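4.2 Notes left for others in the shared home

We had not meant to write at any length about notes. Our first round of visits in Jollunport was planned around meals and the keeping of keys, and it was only when Akosua Essien began reading her visit diaries aloud to the rest of us, over a good deal of tea, that we noticed how often a scrap of paper had found its way into them. Of the 14 households we came to know, there was not one in which people relied on talking alone, and in several the notes carried a fair share of the day's business (who had fed the cat, whether the gas man had been, what was owed for milk).

What pleased us most was how much care went into choosing a spot. A note has to be met by the right person at the right moment, and the people we spoke to had strong and sometimes very funny views on the matter. One woman in the Terby flats told us that anything stuck by the kettle would be read before 7 in the morning and anything on the stairs would never be read at all. Her lodger, asked separately, said much the same but with the stairs and the kettle the other way about. 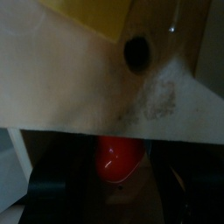
Figure 3. A yellow patch, possibly a sticky note, on a pale flat surface beside a tan board with a round hole.

Length mattered too, though less than we had supposed. Most notes in the diaries ran to a few words, and the longer ones tended to be apologies. Iddrisu Appiah, who carried out the Irnunwood visits in August, was shown a letter of 30 lines about a borrowed saucepan, which its owner had kept for years and was clearly very fond of. We should not like to build too much upon one saucepan, but it does sit comfortably with the view, set out in section 2, that a written message in the home is often kept for reasons quite apart from its use.

There remains the question of when a note is taken down. Here the households differed a great deal, and we return to it in section 4.3 with the help of the evening visits.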